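Student Projects > Robotics > Final Reports

Teaching a Robot Arm to Fold a Towel by Hand and by Joystick

April 28, 2018 — by the Lencho project team

Reading time: 7 minutes

Background

The proposal we handed in for this course promised that a robot arm would fold laundry. By January the word "laundry" had been replaced by "a towel," and by the time the proposal was approved we had dropped the plural everywhere else in it too. Our advisor called this scoping. We called the project Lencho, a name picked in a hurry when the form would not submit with that box blank.

The question we ended up with is narrower than the one we started with, and we like it better. If you want a robot arm to do something with cloth, you can write code that says where to go, or you can show it. Showing can be done two ways. In the first, a person takes hold of the arm and moves it through the task while the joints record where they have been. In the second, the person stands back and drives the arm with a hand controller while watching. We wanted to know which of these gives better recordings, which one people can learn in an afternoon, and which one makes them less cranky.

Setup

The arm is bolted down at one side of the work table and has a two-finger gripper. The table is covered with a dark green cloth, chosen because our towel is tan and the software that separates towel from table was having a hard enough life already. Recording runs through Dollow, the logging program we inherited from an earlier student group. Dollow stores joint angles, gripper opening and camera views on one clock. It also contains a comment dated 2007 that reads "fix this before demo." We left it alone out of respect.

For remote control we used a hand controller with one stick for sideways motion, one for height, and a trigger for the gripper. The link between controller and arm is a small program of our own called Ivport. Its main feature is a limit on how fast the arm may travel, added after the first afternoon of testing and never argued about since.

What counts as a demonstration

One demonstration starts with the towel somewhere on the cloth and ends when the person says "done." We kept three kinds: picking the towel up from a heap, dragging a corner across, and pressing a fold down. The starting heap was made by dropping the towel from shoulder height. Attempts to make it by hand failed because everyone on the team, without meaning to, made friendly heaps with one corner sticking out.

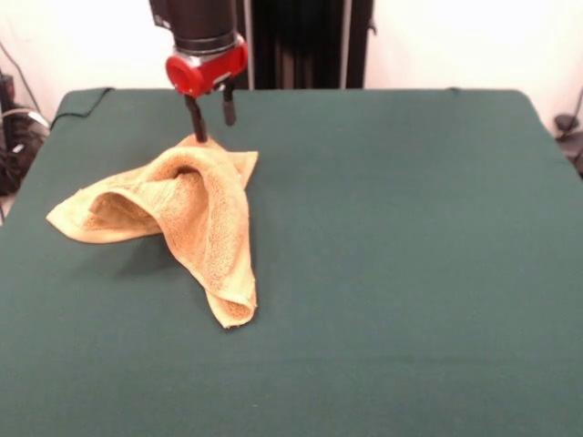
Picking up from a heap is where the two methods came apart fastest. When you guide the arm by hand you can feel the table through it. A fingertip that meets cloth and then something solid tells you so, and you stop. With the controller there is no such feeling, and people did one of two things. They closed the gripper too high and carried away a proud handful of air, or they pushed down until the arm stopped itself and waited to be reset. Having gotten a finger into the fabric, they also tended to forget that a gripper has two fingers and that the cloth needs to be between them.

On the other hand, guiding by hand put a person in nearly every camera view. Elbows, sleeves, and in one stretch of recording the back of a head. The joint angles from those sessions are lovely. The pictures that go with them show a student hugging a machine. Anything trained on those pictures would be waiting for the student to turn up.

We tried replaying the hand-guided motions afterward with nobody touching the arm, to get clean views. This works for a block. It does not work for a towel, which never falls the same way again, so the arm repeated a perfect grasp of a corner that had moved.

Numbers

We recorded 231 demonstrations across both methods. Of these, 144 were kept. The rest were thrown out by a rule we wrote down before looking at them: a recording is dropped if the arm stopped itself, if Dollow lost a camera, or if the towel left the table. We did not write a rule for boredom, though by the last session we could have used one. The split between methods in the kept set favors remote control, mostly because of the elbows.

We also asked each person to say after every session which method they would rather use again. Beginners picked hand guiding. The same people, after a few sessions, picked the controller. The reason they gave was sore shoulders.

The flat stage 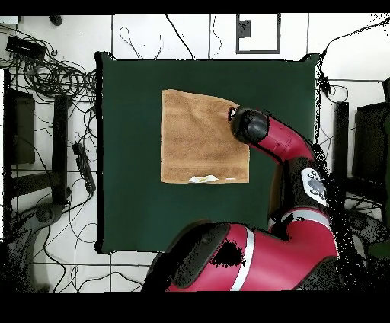 Pressing and corner work on a towel that is already flat should be the easy part, and for hand guiding it was. Remote control made it slow. The difficulty is knowing which bit of towel you are over, and the view that people drive from does not help much, with the big red sections of the arm sweeping across the lower part of it. What saved us was giving drivers landmarks. The towel has a slightly darker woven band across its lower portion, and once we told people to line themselves up with that before heading for a corner, the wandering mostly stopped. We then realized that a trained model might learn to love the band as well, and be helpless with a plain towel. This is listed under future work, along with everything else.

The depth readings were their own small comedy. Along the outline of the arm they break up into black speckle, and for two weeks we treated this as a bug in our code. We rewrote the part that lines up color and depth, found a real mistake in it, fixed the mistake, and still had the speckle. Shiny rounded surfaces are hard on depth sensors. We now ignore readings close to the arm and feel fine about it.

Lifting and carrying

Carrying was the one task where remote control won outright. A person guiding the arm by hand moves it the way they would move their own arm, in a quick swing with a stop at the end, and the towel keeps going after the stop. The Ivport speed limit forces a slow, even path, and cloth likes slow. Drivers complained about the limit in every session and produced their best recordings under it. 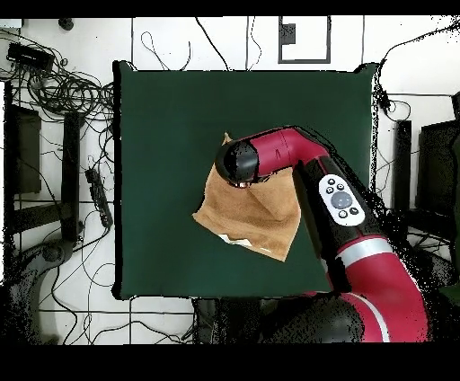 Figure 3. The towel held in the gripper over the green mat.

Training on the recordings

We trained one small model on the kept set using the department machine, Lultel, which is shared with three other groups and has a sign-up sheet that people treat as a work of fiction. The model takes in a camera view and the current joint angles and puts out the next small motion. It learned to approach the towel. It learned to close the gripper at a sensible height most of the time. It did not learn to let go. Looking back at the recordings, we found out why — our drivers usually said "done" just before opening the gripper, and whoever was at the keyboard stopped the log. We had carefully taught the robot that the task ends with holding a towel.

That was fixable, and we recorded a last batch with the log left running until the gripper was open and the arm had backed off. The model trained with that batch included does release, with a pause beforehand that looks like regret and is probably our drivers reaching for the trigger.

What we would do differently

Start with remote control and accept a bad first session from everybody. Use hand guiding for showing newcomers what the task feels like, then put the controller in their hands the same day. Agree on what "done" means before recording anything. Use more than one towel, and make at least one of them plain. Book Lultel early.

The recordings and the Ivport source are on the course drive in the Lencho folder. The folder called Lencho_final is older than the one called Lencho_new, and neither is the right one. Use Lencho_2.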